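The hanger basket and other small victories

Last updated: 17 October 2022

I have a confession about hangers. For most of my married life they lived on the floor of the wardrobe, in a sort of nest, and every time I wanted one I got four (all hooked together, all swinging at my shins). So when we moved into the flat on Eynon Road in March I made one rule for myself. Empty hangers go in a basket, and the basket goes wherever the ironing is.

It has changed my life! Well, it has changed my landing. I tried a plastic crate first and hated it, then a canvas tub from Vomon that flopped over the moment you looked at it. What you want is something woven and long enough that a hanger can lie down in it, even if it has to go in at a slant and poke its nose over the end. 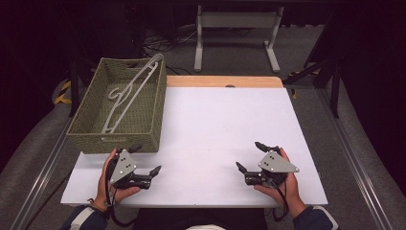 An olive-green basket with a cut-out handle, and one white hanger in it.

Colour matters more than I expected, too. I was all set for plain natural, the sort every shop has, and then I saw olive and that was that. It goes with everything we own, including the awful curtains, and a white hanger shows up nicely against it when you're hunting for one with your arms full of shirts.

Do have a proper feel of the weave before you buy. I like a good thick twisted cord with a chunky rolled rim, the kind with ridges you can run your thumb along. Thin stuff snags jumpers – I lost a lovely cardigan cuff to a cheap one and I'm still cross. Mine came from Rustance and cost a bit more than I'd meant to spend, but Gova do a similar shape if you catch it on offer.

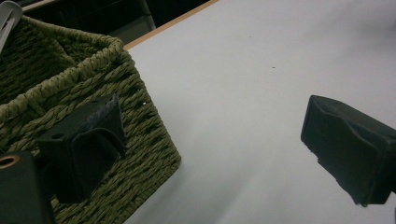
Keeping it under control

The danger with any nice basket is that it fills up with other things. Mine had 11 hangers in it last week, plus a dog lead, a lightbulb and somebody's swimming goggles. I tip the lot out on the table on ironing day and put back only the hangers. Dust gets into the weave, so I go over it with the soft brush on the hoover while it's empty.

Related
Airing cupboards we have loved
Small landings, big ideas
What to do with odd socks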